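Eltero Reference Table Kit

Grid-calibrated tabletop for repeatable handheld demonstration work

If you have ever trained a policy on one week's demonstrations and watched it fall apart on the next week's table, you know why we got excited about this. The Eltero kit grew out of a study we ran at the Dreltedholm lab on a simple question: how much does it help to know where an object started? We had a handheld gripper, a pile of objects and a lot of opinions. What we didn't have was a way to put a stand back in the same place twice.

The answer we landed on is almost embarrassingly low-tech. You draw squares on the table. Then you write down which square each object begins in, and you let software pick the squares so that people can't drift back to their favorite spots (everyone has favorite spots, us included).

What's in the kit

One drawing template for marking squares on any light-colored work surface
A hard pencil and a soft eraser
Placement sheets for 30 starting layouts, printed and as plain text files
The Eltero logging script, which reads out the next layout and stores the start square with each recording
A short guide to the method, written for whoever is going to be holding the gripper

You supply the table, the gripper and the objects. The kit works with any handheld gripper that carries its own camera, and the script only needs a folder to watch.

The method

Each session uses one object and one layout sheet. The operator sets the object on the square that the script calls out, steps back to the start position, and records a single approach. Then the object moves. We deliberately keep the pencil lines faint. In our first round we used a dark marker, and the trained policy got very good at reading marker lines — a fun discovery for one afternoon and a nuisance after that. Light gray pencil is easy enough for a person leaning over the table and gives the model much less to hang on to.

We also leave the rest of the room alone. No curtains, no backdrop, no clearing the neighboring desk. The background changes from day to day and the policy has to cope with that, so we would like it in the recordings.

Shiny objects got the most attention in the study. A round polished base throws streaks of light that move whenever the gripper camera moves, and its raised rim can look nearer or farther depending on the angle. We love these objects! They are hard in exactly the way real kitchens and stockrooms are hard.
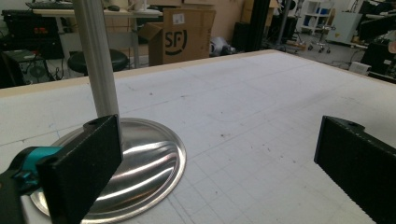
What we found

We trained two sets of policies on the same number of demonstrations. One set used layouts from the sheets, the other used free placement, where operators put the object wherever they liked. We then tested both on squares that neither set had seen.

The sheet-trained policies reached the object cleanly on 19 more test runs than the free-placement ones. Most of that gap came from the far side of the table, where people left to themselves hardly ever put anything. For matte objects the difference was small. For the polished ones it was large enough that we repeated the whole test in March, with a fresh batch of recordings, and got the same ordering.

We don't think the squares themselves are magic. Fillberg, our partner on the analysis side, tried a version with random points and no grid at all, and the scores were close. But it took operators much longer to set up, and the placement errors were bigger. Squares win on convenience — you can call one out across a room.

Limits worth knowing

The kit covers position only. Rotation is left to the operator, and for round bases that hardly matters, but for a mug with a handle it does. Tall objects that rise out of the gripper camera's view need a longer approach, so allow extra time for those. Pencil lines wear off where sleeves rub the table and should be redrawn every six sessions.

Ordering and support

The kit is put together by Grewal and ships in a flat box with the template protected between two boards. Replacement templates and placement sheets can be ordered separately. The logging script is free to download whether or not you buy the kit, and we would be delighted to see results from tables other than ours.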